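**Vetiso fluffy cloth, microfibre — item 1846**

Stocked by Narnlow. Ask for Morena Palumbo on the order desk if the web basket plays up again.

Soft microfibre cloth for desks, keypads, clocking-in terminals, screens, phones. Thick pile, fluffy to the touch. Small enough to bunch up in one hand. Sold for offices and front desks mainly but quite a few schools take it as well.

Two colours at the moment. Purple and pink. Blue is gone, please don't order blue, the old code still comes up in the search and we can't get it taken off.

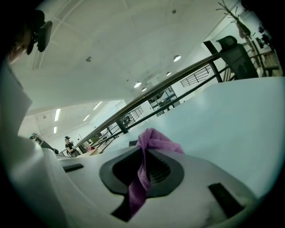 ## What you get

- Vetiso fluffy cloth, 245 gsm, stitched edge all round
- Packed flat in a paper band, no plastic
- Purple or pink, say which on the order
- Mixed boxes on request, allow an extra day
- Care card in the box (one per box, not one per cloth)

Box price £53 plus VAT. Singles from the trade counter only, not by post.

Prices checked 19 January 2020, good until the end of May.

## Using it

Dry first. Nearly always dry first. Dust on a tabletop comes up in one or two passes, light pressure, fold the cloth over when the face you're using looks grey. It folds to quite a few clean faces so no need to go reaching for another one half way down a long table.

For fingermarks, damp it. Water is fine. Wring it out properly, should not drip if you hold it up by a corner. If it drips it's too wet for anything with a keypad.

Sticky stuff (tape residue, old labels) — not this cloth. The pile drags and you'll be picking fluff out of the glue. Use the flat-weave Leone for that, other page.

Curved edges and rounded table corners, wrap the cloth round and pull along the edge instead of rubbing back and forth. Quicker. Same goes for handrails, with a second cloth kept just for them — rails get the worst of it in a busy building, and you don't want that going back on a desk. Lots of customers do pink for rails
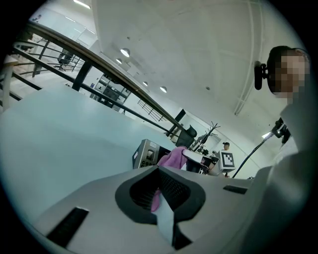 and door handles, purple for desks and equipment. Or the other way about, doesn't matter, as long as everyone in the building knows which. Write it on the cupboard door.

Shelving: shake the cloth out first, outdoors if you can. Boxes off, wipe, boxes back. Dark boxes show lint so go over them last with a clean face.

## On terminals and keypads

Most asked-about use. Fingerprint clocking-in machines get greasy quick, everybody touches the same bit all day long.

1. Take the unit down and lay it flat if it's one that unclips. Otherwise wipe it where it is.
2. Power off, or lock the keys if the model lets you. Saves a string of nonsense entries.
3. Dry cloth over the display window. No pressing.
4. Panel next, then corners. Push a fold of the cloth into the corner and turn it.
5. Keys last. Barely damp, along the rows, then down the columns.
6. Sensor glass: dry only, unless the maker's booklet says diffrent.

Never spray on to the unit. Spray on the cloth if you must spray.

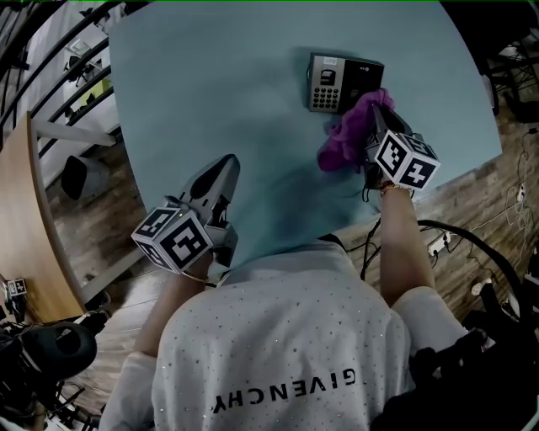 Narnlow Trade List — Desk & Counter Care — page 26

## Washing

Cool or warm machine wash, wash purple and pink apart the first time. Some colour comes out at the start, purple more then pink. No fabric softener at all, it coats the fibres and the cloth just pushes dust about afterwards. No bleach. No tumble on high.

Don't put them in with cotton towels. They'll pick up every bit of lint in the drum.

Line dry or over a radiator. They come out a bit flat, give them a shake and the pile lifts.

Bin it or demote it to floors when the stitching goes.

## Goes with

**Grornon bottle**, empty, trigger head. For water or whatever you use already. Fine mist setting is the one you want.

**Leone flat-weave cloth.** Thinner, no pile. Glass and sticky jobs.

**Narnlow wall hook strip.** Screws not included (they were until last year, they aren't now).

## Ordering

Order by noon for next working day. Offshore and Highlands longer, ring first. Quote 1846 and the colour. Without a colour we send purple.

Returns fine if the paper band is still on. Opened boxes no, sorry, unless there's a fault, in which case send Morena a quick note with the box label and she'll sort a swap.

Samples: one per address, either colour, postage on us. Put "sample" in the order notes box.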